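About us

Prista is a weekly politics programme for Rarnville and the villages that would prefer not to be lumped in with it. We go out on community radio on Sunday evenings, with a repeat on Wednesday for people who had something better on. We also publish a newsletter, host a public debate each May, and read council papers so that you can get on with your life.

We have no party. We have been accused of belonging to all of them, usually in the same week, and we keep the letters in a folder. The folder is nearly full and we are looking at a second one.

How it started

The programme grew out of a row over a bus shelter. The council wanted to move it, the residents wanted it left alone, and the meeting that settled the matter was attended by two members of the public, both of whom had come in to get out of the rain. One of them had a tape recorder. The recording was dreadful, but the station played eleven minutes of it between a gardening phone-in and the shipping news, and people rang up wanting to know who on earth had voted for that. Quite a few of them had.

So we carried on. The first series was made in a kitchen with the fridge switched off, and we lost a good deal of cheese to local democracy. These days we have a proper studio in Palluder Lane, with a door that shuts if you lift it slightly.

What we do

Each programme runs for 40 minutes. The first part is the week's decisions: who voted for what, what it costs and when you will notice. Then we have a guest, who may be a councillor, a candidate, a campaigner or somebody from a department that has reluctantly agreed to explain itself. The last stretch belongs to listeners, and it is the part we have least control over.

Our house rules are short. Guests are not sent the questions beforehand, though they are told the subject. An answer that begins "what people really want to know is" will be followed by the original question again. We don't edit an interview to make anyone look silly — most guests manage their own arrangements there. If we get something wrong, we correct it at the top of the next programme, in the same tone of voice we got it wrong in.

During election periods we invite every candidate on the ballot paper and give them the same amount of time. The order is drawn from a biscuit tin. One agent did ask to inspect the tin, and was allowed to.

The Wada Debate

Our yearly debate is held in the Wada Hall, which seats 115 if the people at the back are fond of each other. This year's is on 17th May, and the motion is "This town would be better run by the people who complain about it". Both sides have already complained about the wording.

Doors open at half past six. Entry is free, and there is tea, with a bucket for donations beside it. Speakers get five minutes and then a bell. Questions from the floor should contain a question. We broadcast the whole evening live, coughing included, and publish a transcript for anyone who was quoted at work the next day and would like to check.

Who pays for it

Listeners do, mostly. Last year we spent £2,420, the bulk of it on studio hire, insurance and a mixing desk to replace the one that hummed. We take no money from parties, candidates, councillors or anyone with a planning application in progress, and that last rule has cost us more than the other three put together. Local businesses may sponsor the newsletter but can't choose what goes in it. One of them tried, and now sponsors a bowls club.

The newsletter goes to more than 2,000 addresses. It comes out on Fridays, or on Saturdays when the council publishes its minutes late, so you may as well expect it on Saturday.

Who we are

We are a small group who take turns at presenting, producing, making calls and being put on hold. We don't use our names much on air, partly from modesty and partly because Rarnville has only the one supermarket. Between us we have voted for most things at one time or another and regretted a respectable proportion of them.

New people are welcome. You don't need radio experience, a degree or strong opinions, and if you have the third we'd ask you to leave them with your coat. You do need to be able to sit through a finance meeting. Training is given on the desk and in how to read a budget sheet, the second of which takes longer.

Getting in touch

Write to us care of the studio in Palluder Lane, or use the contact form on this site. We read everything. Tips about council business are treated in confidence, and complaints about the theme tune are passed to the person who wrote it, who is unmoved.

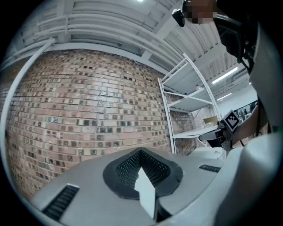 Curved brick wall, with the light grey casing in front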